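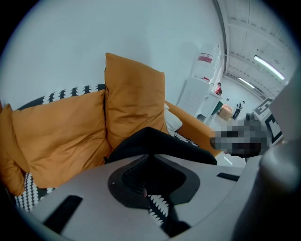

Orange sofa with cushions and a black fabric item, seen from the hand-held gripper.

Home Projects Careers Contact

Reading time: 5 min

Call for participants: grip release fault study, hand-held gripper programme

Simix is seeking adults to take part in a study of unintended grip release during household tidying tasks. Sessions run at our Dirkmont site through July. Applications close 15th July.

Background

The Evar gripper is a hand-held tool used to record demonstrations of domestic work: straightening cushions, lifting clothing and other soft goods, clearing seats. The recordings are used to train the arm-mounted version.

During an internal review of 400 recorded demonstrations, 188 were found to contain a fault in which the fingers opened while the operator's trigger was still held. In most of these the item dropped a short distance and the operator picked it up again without comment. In two cases the fingers then closed at full force without a command. One operator had a free hand near the fingertips and received a pinch injury to the index finger. First aid was given on site and the operator returned to normal duties. Use of the tool by outside participants was suspended the same day.

The fault has been traced in part to the trigger position sensor, which loses its reference when the wrist is rotated under load. The sensor bracket has been replaced and closing force is now limited in firmware. What we have not established is how much of the remaining fault rate depends on the way different people hold and turn the tool. Staff operators have developed similar habits, so their data is of limited use on this point.

What you will do

Each participant attends two sessions. After a safety induction you will use the gripper to move cushions and fabric items on and around a sofa, following printed instructions. A study operator stands within reach of a stop switch at all times. Some trials will be run with the trigger sensor deliberately offset, at reduced force, to reproduce the release behaviour. You will not be told in advance which trials these are.

Keep your free hand behind the marked line on the tool body. A participant who crosses the line a second time in one session will be asked to finish for the day – payment is not affected.

Who can apply

You must be 18 or over, able to stand for most of a session, and able to hold the tool in one hand at waist height. Left-handed applicants are particularly wanted. No experience with robots is required. People with a current hand, wrist or shoulder injury, or with an implanted electronic device, cannot be accepted.

Payment and data

Participants receive $188 on completion of both sessions. If the study team cancels a session after you have arrived, that session is paid in full. Video, force and trigger data are recorded and stored under a participant code. You may withdraw at any time before analysis begins.

How to apply

Write to Rosimeire Medeiros, study coordinator, care of the Godoy building reception, Dirkmont, stating your dominant hand and the days you are available. Questions about the incident or the modified tool should be marked for the attention of Hậu Dương, equipment safety. The incident summary and the current risk assessment are available to applicants on request.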